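Handholm launches office waste service for shared workplaces

3/30/18
Press release
For immediate use

Handholm, the office care company, today opens its new waste and recycling service to all shared offices and small firms in its area. The service is called Trivby. It covers the sorting, the emptying and the daily placing of bins in rooms where many different people work, and it was tested since January in the offices of Mac an tSaoi, a translation and publishing house.

Trivby begins with a visit. A member of the Handholm team walks through the rooms together with the client and looks where the rubbish is made: at the printer, near the soft seating, beside the kettle, in the meeting rooms. After this visit the client receives a simple floor plan with a place for each bin, and a list of what goes in which one. The plan is normally ready after 2 working days.

"Many offices buy good bins and then put them where there is free space," says Aoife Foley, who leads the Trivby service at Handholm. "In our experience people will walk a few steps to a bin if they can see it from the chair. If they must look for it, the cup stays on the table until evening. So we start with the chair and the table, and the bin comes after."

The service offers two sizes of container. Small open baskets are for paper and dry waste and stay close to the places where people sit. Larger bins with a lid and a foot pedal are for everything that can smell or drip, and they stand by a wall, where the cleaning staff can reach them without moving furniture. Clients who already own bins can keep them, provided that the lids close well.
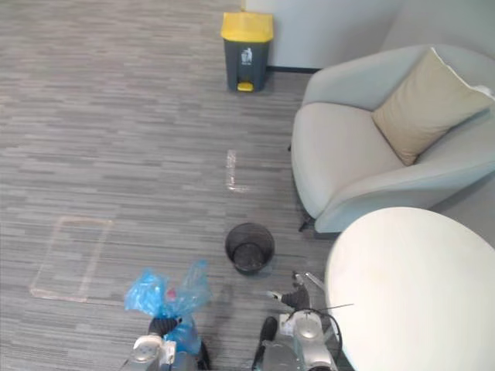
Colour plays a large part in how Trivby works. Handholm asks each client to choose one strong colour for general waste and to keep it the same in every room of the building, so that a visitor does not need to read a label. A yellow lid with a yellow pedal is easy to find against a pale wall and a grey carpet, also for a person who sits in an armchair on the other side of the room. The small mesh basket is much quieter to the eye, and it can stand in the open floor during the day. For clients who like to try a layout first, the team can mark positions with pale tape on the carpet, and the tape is taken away when the layout is agreed.

The collection itself is done in the evening or early in the morning, as the client prefers. Baskets are emptied every working day. Pedal bins are emptied when they are three quarters full, and at least every second day. Bags are tied before they leave the room and are not dragged over the floor — a small point, but one that clients mentioned often in the first interviews. Round tables and side tables are cleared of cups and wrappers on the same round. Papers, notebooks and personal things are never moved.

At Mac an tSaoi the test covered 17 rooms on one floor, among them a reading room, several shared offices and a corner with armchairs where the staff take their breaks. Before the test each room had its own arrangement, and some had no bin at all.

"I was a little afraid that it would be one more set of rules on the wall," says Noreen Ní Chonaill, office manager at Mac an tSaoi. "There are no rules on the wall. My colleagues asked for one change only, in the break corner — they wanted the basket nearer to the low seats — and it was moved the next morning. For me the difference is that I do not receive messages about full bins any more."

Following the test, Mac an tSaoi has signed for the full service. Handholm will also supply it to the Sullby business centre, where the first rooms will be visited in the coming weeks.

Trivby is available for offices up to 2,000 square metres. Larger buildings can be served floor by floor after a separate visit. The price depends on the number of rooms and on how often the collection is made, and the first visit with the floor plan is free of charge. There is no minimum contract for clients who use the evening collection only.

Bags in the correct sizes are included in the price. New baskets and pedal bins can be bought or rented from Handholm, and damaged ones are exchanged at the next collection.

About Handholm
Handholm provides cleaning, waste collection and small furniture repairs for offices, studios and practices. The company works with its own trained staff.

Press contact
Aoife Foley, Trivby service, Handholm
Floor plan samples can be sent to editors on request.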